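Dasell Allotment and Gardens Association
Minutes of the July meeting, held in the Makano Room at 7.30 pm

Present: the chair, the secretary, the plots officer and 12 plot holders
Apologies: received from the representative of the Farouk Lane site

1. Minutes of the last meeting
Agreed as a true record with one change. Under item 4, "lower gate" should read "upper gate". Signed by the chair.

2. Matters arising
The padlock on the upper gate has been replaced. The code was sent to all members by email and posted to those without email. Members are asked not to write it on the gatepost.

The skip has gone. The firm left a rut in the verge by the turning space and has been asked to come back and fill it. No reply so far.

3. Water
The spring meter reading has now been checked against the bill and the two agree. The charge for the half year was £183, up on the same period last year. The plots officer thought this was down to the dry spring, but two of the tanks on the Farouk Lane side had also been overflowing. One ball valve has been changed. The other is stiff but working.

There was a long discussion on hosepipes. The present rule is that hoses may be used for filling butts but not left running on beds. Several members said the rule was not being kept, mostly in the evenings. One member asked for a full ban. Another pointed out that she could not carry cans from the tank to the far end of the site, and others were in the same position. A vote was taken and the rule stays as it is. A reminder will go in the newsletter.

4. Plots and waiting list
Six plots have changed hands since the spring. The waiting list stands at 89. It was agreed to write to everyone on it in the autumn, as some have been on it for years and may have moved away.

Plot 2 is badly overgrown and a second letter has been sent. If there is no answer by the next meeting the plot will be split into two halves and offered to the next names on the list. The shed will stay with the left-hand half.

5. Newsletter and members' handbook
The newsletter is ready apart from the show schedule. The new handbook runs to more pages than the old one and it was agreed to staple it at the spine and fold it by hand, as the quote from Pledora Print was more than we wanted to spend. Paper copies will go only to those who ask – everyone else will have it by email.

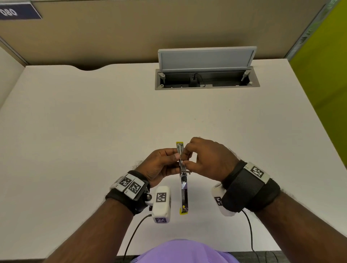
Silver stapler with yellow ends, held open at the hinge.

Members willing to help with folding should give their names to the secretary. The pages on bonfires and on keeping hens need to be checked against the tenancy agreement before anything is printed. The plots officer will do this.

6. Summer show
The hall is booked from 9 am. Entries to be staged by 11 am, judging to follow, doors open to the public at 2 pm. Classes are as last year, with a new one for a single squash of any kind. The heaviest marrow class was nearly dropped for lack of entries but will be kept for one more year.

Entry fees unchanged. Offers of cakes to the secretary please. We are short of trestle tables and the church has been asked if we can borrow theirs.

7. Compost and manure
The next load of manure will be tipped by the lower gate. One barrow per plot until everyone has had a chance, then help yourself. Bindweed and couch grass were again found in the shared compost bays and must be taken home or to the tip.

8. Any other business
A member asked if the wasps' nest behind the trading hut could be dealt with. The chair will ring the council.

Lost property: a pair of loppers and a child's wellington boot, both in the trading hut.

9. Next meeting
September, same room, 7.30 pm. Items for the agenda to the secretary two weeks before.

The meeting closed at 9.10 pm.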